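Tilimham water firm promises savings from September

Households in Tilimham will be asked to cut their water use by 40 litres a day from September, under a scheme the supplier Coltiseck says will save the average home 140 pounds a year. How it got to that sum is anybody's guess. The leaflet gives no workings, and the trial behind it lasted 2 months.

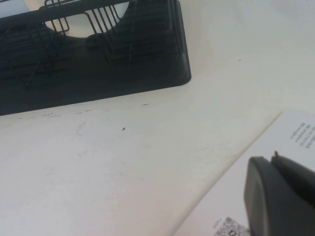
Amparo Arrieta doubts her bill will drop at all, and wants to know why families should wash up in less water while the main on Aguiar Road still leaks. Kelly Camargo said she would believe in the saving when she saw it.

Coltiseck says the main will be mended "in due course" - a phrase it also used last year. Leaflets are going to 2,000 homes.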